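Kerkix Todix

The Kerkix Todix is a compact estate car built by Kerkix, sold mainly in hatch-and-estate form with a choice of petrol or mild hybrid engines. Replaced the Relaseck, which had run for 8 years with only one facelift. Production began in March, first deliveries in July. Three trim levels, two gearboxes, five doors in every case. A saloon was drawn up and dropped.

Name

Todix was a working title inside the design office and stuck. An earlier proposal, Rao, was kept back and later used for the van version (see Rao, below). Kerkix has never given a meaning for either.

Development

Work started under Murali Kaimal, chief engineer, who had come over from the Relaseck's chassis team. The brief was short. Same footprint as the old car, more boot, less weight. The weight target was missed in the first round of prototypes and met in the third, mostly by changing the rear seat frames and going to a thinner exhaust. Kaimal wanted a flat load floor and got one, at the cost of the full-size spare wheel. Early buyers complained about this a good deal, and a space-saver spare came back as an option.

Styling was led by Lerato Makhubela. The long side window line is hers, as is the upright tailgate, which the sales side disliked — they wanted something more sloping. Clinics with owners of the old car went Makhubela's way. The upright tailgate stayed. The grille was redrawn late on and is shallower than on the show car.

Design and layout

Front engine, front-wheel drive. Struts at the front, twist beam at the rear; the top trim gets a multi-link rear axle and slightly wider track. Boot space is 600 litres with the rear seats up. Seats split and fold by levers in the boot sides. Ground clearance is 180 mm on the raised version, which also has plastic arch covers and different springs but no four-wheel drive, a point some early reviews got wrong.

The dashboard uses a single 10-inch screen. Heater controls are separate knobs on the lower two trims and moved into the screen on the top one. This was reversed at the first model update, after which all cars had the knobs. Door bins are large. The glovebox is small because the fuse box sits behind it.
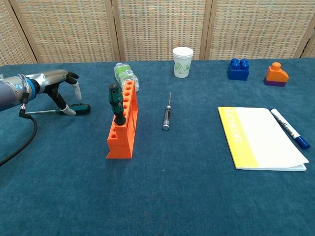 GOTHENBURG, July — Kerkix confirmed the Todix would go on sale in right-hand drive markets with the same engine range as the left-hand drive car. The statement also gave the first details of the raised version and said that the diesel, tested in prototypes, would not be offered. No prices were given at the time. Makhubela, at the same event, said the estate had been drawn before the hatch and that the hatch was "the estate with the end taken off".

Right-hand drive cars differ in small ways. The wiper layout is mirrored but the bonnet release isn't, so it stays in the left footwell. The handbrake is electric on all versions. Early right-hand drive cars had a footrest that sat too close to the clutch pedal, and it was made narrower during the first production year.

Engines

Two petrol units, a three-cylinder and a four. The mild hybrid is based on the smaller one, with a belt-driven starter generator and a small battery under the passenger seat. Manual or automatic with the three, automatic only with the four. The manual is widely thought the nicer of the two gearboxs, though it was dropped from the top trim after the first year for lack of orders.

Servicing is conventional. Timing chain on both engines. The oil filter on the four-cylinder is reached from below, undertray off, and independent garages grumbled about the number of fasteners.

Recall

One recall so far, on early estates, for a tailgate strut that could lose pressure. Both struts were replaced at no cost to the owner. A second notice covered software for the reversing camera and was handled as a routine update, not a recall.

Reception

Generally good. Praised for boot, ride and visibility, marked down for road noise at motorway speeds and for the plain cabin in the base trim. The raised version got a cooler welcome; several testers felt it rode worse than the standard car for no real gain. Resale values have held up better for estates than hatches. Owners' forums mention rattles from the parcel shelf, cured on later cars with thicker rubber stops.

Rao

Van version, rear windows blanked, rear seats removed, flat floor carried on to the front seat backs. Three-cylinder engine only. Sold alongside the estate and built on the same line. A steel bulkhead is standard, and a mesh one is optionl. Payload is lower than that of the old Relaseck van, and Kerkix kept the older model going for fleet buyers until stocks ran out.

See also

Kerkix Relaseck
Kerkix Rao
Compact estate cars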